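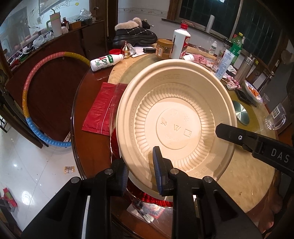 4.2 Clearing a lived-in table

We come now to the chore that gave us the most trouble and, if we may say so in a paper of this kind, the most enjoyment as well. Wiping a clear surface is a task the Prullero arm has managed for some time, and we have little to add to what was said about it in Section 3. Clearing a table on which a family has been eating, mending, unwrapping and putting things down is another matter, and it was with this in mind that Volkan Coşkun and Kadir Sarıgül set out to gather the Rastamis collection in 30 homes, asking each household to please leave the table exactly as it was (some found this harder than we had expected, and tidied up the moment our backs were turned).

The collection holds 1,138 demonstrations made with hand-held grippers, of which 1,000 were used for training and the rest kept back. We should like to dwell for a little on one kind of object, the large plastic basin, as it shows rather well how far apart a person and a machine still are. A person takes hold of a basin by the rim with hardly a glance. In Figure 1 the grasp is of this sort: one finger of the gripper is outside the wall and the other reaches inside, with the thick rolled rim between them, and the basin is tilted so that its inside faces forward. Simple enough to look at, but the tilt matters a great deal. A basin held at one point on its edge will swing about that point, and the person doing the demonstrating makes small corrections at the wrist that they could not describe to us afterwards, however kindly we asked.

There is then the question of where to put it down. The table in Figure 1 already has drink bottles on it, one of them lying on its side, along with a plate of food, a jar, a thermos, glasses, a crumpled wrapper and a gold gourd-shaped ornament, and a good many of these things would be hidden from the arm's own camera by the basin it was carrying. Our planner looks for a flat patch of sufficient size and, finding none, waits. We have watched it wait for a very long time. Householders never wait; they nudge a bottle along with the edge of whatever they are holding, or set the basin on the floor, and both of these count as mistakes under the scoring rules we had drawn up beforehand — rules which we have kept for this paper, though we like them rather less than we did.

Clear and shiny things deserve a paragraph of their own. Drinking glasses and see-through wrapping were the commonest cause of a stopped run, and a patterned or marbled table top underneath made matters worse. The Valentini depth sensor tended to report the surface behind a glass and leave out the glass itself, so that the fingers closed on the wrong spot or came in too low. Moving the lamp helped in some kitchens and did harm in others, and we cannot yet offer a rule for it.

Of the 30 homes, the arm cleared the table without help in 19. We were pleased with this figure on the Saturday it was reached, and a little less so on going back through the recordings, for in several of the good runs the table was rather bare to begin with. On the fuller tables it did the bottles and jars nicely, left the wrappers, and lifted the basin a short way before setting it down again where it had been. Asked whether they would keep the machine, most of the families in Clevlow said they would have it for the bottles.

We return to the matter of the wrist in Section 4.3, where the same basins are carried with two arms in place of one, and where the results are, we think, a good deal more cheerful.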